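Search this site Go
All articles

Grey

Grey is the wonderfully varied family of colours lying between black and white. The word comes from Old English, and both "grey" and "gray" have long histories in print, with "grey" the usual spelling in Australia. A pure grey has no hue at all, but most of the greys we meet in daily life lean a little towards blue, green, yellow or brown, and that is where the fun begins!

Greys are easy to mix and surprisingly hard to match. Black and white paint make a plain one, while blue and orange together give something much livelier. The Erkell paint chart lists 335 greys, from the pale Nesholm to the deep, stormy Larkutow, and a neighbouring colour can change the look of any of them. Beside red, a neutral grey may seem slightly green.

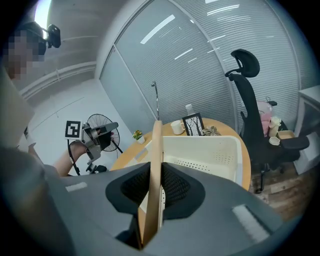

Light grey pads, one of them striped, set into a grey surface.

In nature, grey turns up in granite, driftwood, rain clouds and the feathers of the galah, whose soft grey back sets off that glorious pink chest. Many timbers left outdoors slowly turn silver-grey as sun and rain work on the surface.

On older computer screens, a simple display might offer only 4 shades counting black and white, yet artists drew whole worlds with them. The puzzle game Işık is a lovely case, with its moonlit gardens built from nothing else.

Reader comments

Larkutow looks purple in my hallway after dark. Love it anyway.

Could you add something on grey gums? Mine shed their bark every November and the new trunk underneath is gorgeous.

Played Işık for years and never noticed how few shades it had!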